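Looking After Old Ice Cream Scoops, Molds and Soda Glasses

Workshop and Kitchen Tips

Most old soda fountain and ice cream parlor pieces that turn up at yard sales were made to be used hard and washed every night. They can stand more cleaning than people think, but some of the metals and finishes are easy to ruin with modern products. These tips come from the bench and the kitchen sink.

Before you start

Find out what the piece is made of. Hold a magnet to it. Nickel silver, brass and pewter will not pull, and plated steel will. If the plating has worn through on a scoop bowl and you can see yellow or brown metal, keep it for display and use a new scoop for food.

Do not put any of it in the dishwasher. The detergent dulls plating, turns aluminum dark and clouds pressed glass.

Freeing a stuck scoop

The usual trouble with a squeeze-handle scoop is dried milk and sugar in the gear. Stand the scoop in a jar of warm water with a little dish soap, deep enough to cover the gear, and leave it for 40 minutes. Work the handle gently. If it still will not move, change the water and go again. Forcing it strips the teeth on the rack, and that part is hard to find.

Once it moves, scrub the teeth with an old toothbrush, rinse, and dry it with a hair dryer on low. Put one drop of food-grade mineral oil on the gear. Cooking oil goes sticky.

Cone-shaped scoops with a turn key on top are simpler. The key unscrews on many of them. Some have a left-hand thread, so try both directions before reaching for pliers.

Wood handles

Wipe with a damp cloth and dry at once. If the paint is original, leave it alone, chips and all. Bare wood can be rubbed with the same mineral oil. A loose handle can be tightened by wrapping the tang with a thin strip of brown paper and a little wood glue, then pushing it home and leaving it overnight.

Pewter molds

Old hinged molds often contain lead. Use them on a shelf and never for ice cream, candy or butter. Wash in lukewarm water with mild soap and dry with a soft towel. Leave the gray color as it is. Pewter melts at a low heat, so keep it off the stove and out of the oven.

If the hinge pin is missing, a piece of brass rod from the hobby store will do. Molds often have a number stamped on the back. Mine is 251, a pear in two halves. Write the number down before you polish anything near it.

Glassware

Tulip sundae glasses and banana boats get a white film from hard water. Fill with equal parts white vinegar and warm water and let stand for an hour. If the film is still there after two tries, the glass is etched and no soaking will bring it back.

For a brown ring at the bottom of a tall soda glass, put in a spoonful of uncooked rice and some soapy water and swirl it. Do not use sand or gravel.

Glasses that have stuck one inside the other come apart if you put cold water in the top one and set the bottom one in warm water. Wait a minute and twist. Never use boiling water on old glass.

Marble counter slabs

A small slab makes a good pastry board. Clean with water and a few drops of dish soap. Vinegar and lemon will eat the polish. For a syrup stain, mix baking soda and water to a thick paste, spread it on, cover with plastic wrap and leave it 12 hours.

Setting out a shelf or work surface

If you are arranging a collection or fixing a holder to a bench, mark out your lines in painter's tape first. It shows up well, takes corrections, and peels off without leaving pencil on the surface. Press the edges down with a thumbnail.

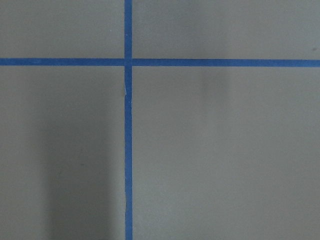

Blue painter's tape crossed on a flat gray surface.

Keep heavy dippers and malt cups on the lowest shelf and glass at eye level. Leave a gap between glasses so the rims do not touch. In July and August, check metal pieces for damp, especially in a basement or garage. A packet of silica gel on each shelf helps.

Storing for the winter

Wrap metal in plain cotton or acid-free tissue. Newspaper ink marks plating, and rubber bands will leave a black line on silver.

Tips collected by Declan Fitzgerald, Corrigan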